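Open day at the Kestell lab on Tuesday. Lamduan Sukprasert ran the simulator demo on the big screen, 40 minutes with questions.
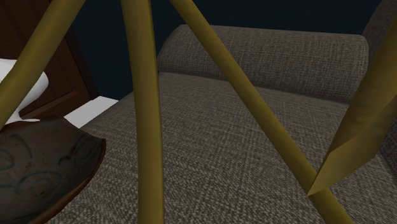 Sofa and painted bowl, from the Kestell simulator.

Most questions were about grasping. She said cloth and round things still take the most tuning -- 402 runs so far on this setup.

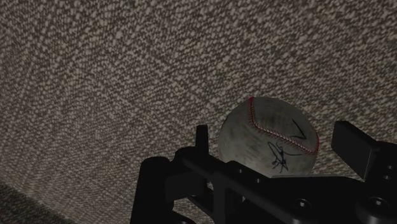
Mehwish Khokhar asked about running it on hardware. They want to try in July. 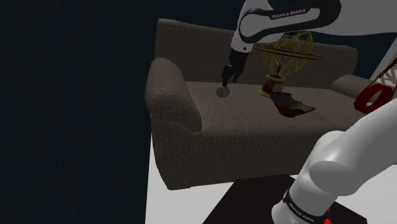
Simulated Franka arm at the sofa, armillary sphere behind.

Next demo is at 10.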